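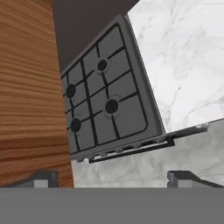
Last updated: October

So I finally got to the open day at the Brunder works in Varnham, after meaning to go for years and always finding an excuse. If you like old kitchens half as much as I do, put it on your list!

The works is a long brick building behind the train station, and they still make enamel pots and roasting pans in there. Doors opened at 10 a.m. I showed up at 9:40 thinking I was being clever and the line already went past the bike racks. They let in 400 people per session, two sessions a day, and you get a paper wristband that will not come off without scissors (mine is still on as I type this).

You start in the pressing hall. It's loud. They hand out foam earplugs and you want them, because the big press drops every few seconds and you feel it in your knees. Flat steel disk goes in, soup pot comes out. I could have stood there all morning, but they keep the groups moving.

Next is the dipping room, which smells like wet clay. I had always pictured enamel as a kind of paint, but it's ground glass mixed with water, and the pots get dunked and swung by hand so the coating runs even. The woman doing the swinging had a wrist flick I tried to copy at home with a saucepan and some pancake batter. Don't.

The furnace was the part everybody came for. You stand behind a yellow line and watch a rack of dull gray pots roll in and come back out glowing, and then the color sort of blooms as they cool - the dark blue ones look almost black for the first minute. Our guide said there are 2,027 shades in the sample book. I asked how many they sell now and she said nine. Nine! I would have bought the pea green one from the old book on the spot.

Upstairs there's a small museum, and I'd say leave more time for it than I did. They have catalogs going way back, a wall of coffee pots, and a whole case of export ware made for Drornholm with little painted herring on the lids. The labels are typed and some of them are peeling, and a few cases had no labels at all. I didn't mind. A retired couple next to me knew what everything was anyway and were happy to share.

Lunch was in the yard. Pea soup served out of a huge Brunder pot, rye bread, and coffee from the Frota truck, which had the longest line of the day and earned it. Get the cardamom bun.

The seconds shop is where things went wrong for my wallet. Everything with a chip or a drip in the glaze is half price, and most of the flaws you have to hunt for. I walked out with 2 roasting pans, a colander and a milk pan I had no plan for. Bring a sturdy bag, the paper ones they give you are no match for a roasting pan on a rainy walk to the station.

Parking is tight, so take the train if you can. The second session starts at 1:30 p.m. and looked a lot calmer than ours.

14 comments
Shared 37 times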